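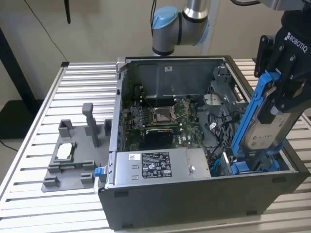 Drive caddy at the bay, side panel off, case lying flat on the slatted table.

Filed under: Workplace & Shop Floor > Automation > Refurbishing and Repair

Arm on the teardown bench – what happens to the bench techs' work?

I work at a computer refurbishing shop, 14 people on the benches. We take in office towers, pull the drives, test what is left, and rebuild what can be sold. Since June one table has had an arm on it with a Robotiq gripper. It handles the drive caddies. Management has said that three more tables will get one.

The pay scale here has two bench grades. Grade 1 is disassembly, grade 2 is test and rebuild. The arm does part of grade 1 work, and whoever is on that table now spends the shift loading cases, watching the arm, clearing faults and filling in the exception sheet. That is neither grade as written. We have been told that the job descriptions "will be reviewed" and given no date.

What I want to know from people who have been through this: how did the tasks get divided, did the grades change, and is there anything we should be writing down now? I am not asking whether the arm is a good idea. It is already bolted down.

Posted by slotlatch

----

We have had two arms at the Damico site for over a year, same kind of work. The division settled as follows.

The arm kept anything with a repeatable grip and a known path. A caddy with plastic rails is close to ideal for that. Bare drives held in with screws went back to people, as did loose cables. Cables are the main source of stops. If a power lead is lying across the bay opening, the gripper will either fault or drag it, so a person has to look into every case before the cycle starts. On our floor that check became a formal step with its own line on the work order, and it should be one on yours. Before it had a line, the time was recorded as idle.

Fixtures were the second thing. Ours were printed in-house and each one fits one family of parts. When intake changes from one model to another, somebody changes the fixture, reteaches two or three positions and runs a slow cycle. We put that at 50 minutes per changeover. The original plan had allowed 6. The gap came out of the techs' break coverage until it was raised in writing.

On grades: we got a new one, between the old two, but it took a log to get it. Record every intervention with the time, the model, what stopped, and what you did to clear it. We brought 102 entries to the meeting. A supervisor who has seen only the weekly throughput number does not know that a person reached in that many times. Keep your own copy of the log.

Two other changes I would warn you about. The work got quieter and more fragmented. You cannot get far into a rebuild while you are waiting on a stop, so putting one tech on the arm and a test station at once does poorly at both. Also, new hires stopped learning teardown by hand, and after several months we had people who could clear a fault but could not strip an unfamiliar case. We now rotate everyone through a manual table for one week out of four.

Posted by railgauge_7

----

They will cut heads. Ours said review too. Get your resume together.

Posted by mk_bench

----

I will disagree in part with the answer above mine. At Stelter the headcount did not change, but the hours did. The arms ran into the evening and the company wanted a person present until 9 p.m., so the shift pattern moved. Check whether your agreement says anything about shift changes. Ours required notice and we would have missed it.

I would also ask these in writing, before the other tables go in:

Who is allowed to edit a taught position, and who signs for it afterward.
Who answers for a damaged drive if the arm was holding it. At our place it went on the operator's error count until the form was changed.
Whether fault time counts against the table's target.
Whether training is done on paid time, and whether it is recorded anywhere you could show to another employer.

We track all of this in Trolto, which has a field for machine stops, but a spreadsheet would do the same job. The rest depends on your manager. Ours agreed to the second item in a day and is still thinking about the third.

Posted by Alcantara_nights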